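Ukex gathers laundry examples in lived-in homes

Posted 2019-02-17

Ukex, the Deltcombe company that builds software for household robots, has moved its clothing work out of the lab and into private homes. People working for the company pick up garments with a hand-held gripper, and a camera on the tool records each attempt. The recordings become training examples for a system meant to sort and fold laundry.
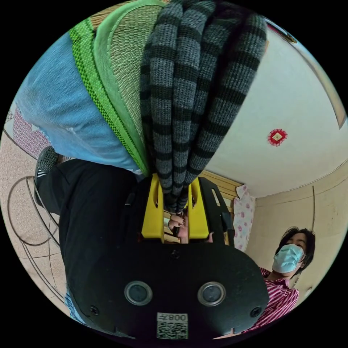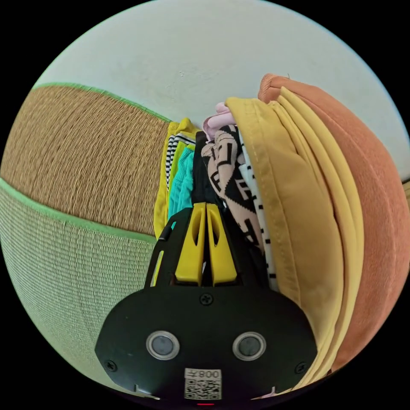
Yellow gripper fingers on a striped scarf, first, and in a pile of clothes on tatami mats.

Why homes

The first set of examples was made at the company's test room on Wickramasinghe Street, on one table, with the same shirts and towels used over and over. Ukex says the system did well on that table and poorly almost everywhere else. Dark clothes gave it the most trouble. It also lost track of edges when two garments of a similar color overlapped.

The new project, called Pridunow, uses whatever the household has in its closets. Each session lasts up to six hours, and the company aims for 400 usable grasps per session. A grasp is one full attempt: close on the cloth, lift it, set it down, let go. Attempts that fail are kept and marked as failures.

No robot arm is needed for this stage. A person moves the gripper by hand, and the software works out the motion afterward from the video. Ukex says that makes a session cheaper to run and lets it work in rooms where an arm on a stand would not fit.

What gets recorded

Households sign a consent form before a session and can ask for any recording to be deleted within eight days. Faces are blurred before the video is used for training. Sound is not kept. The company says the garments stay in the home and are returned to their owners folded.

Sorting the video takes longer than shooting it. Reviewers mark the start and end of each grasp and give the garment a type, such as scarf, sweater or pants. Items they cannot name go into a separate group, which the company plans to go through by hand later.

Next steps

Ukex plans to keep visiting homes through March and then retrain the system on the full set. It will be tested on 900 grasps held back from training. The company has not said when a folding product might go on sale, or what it would cost.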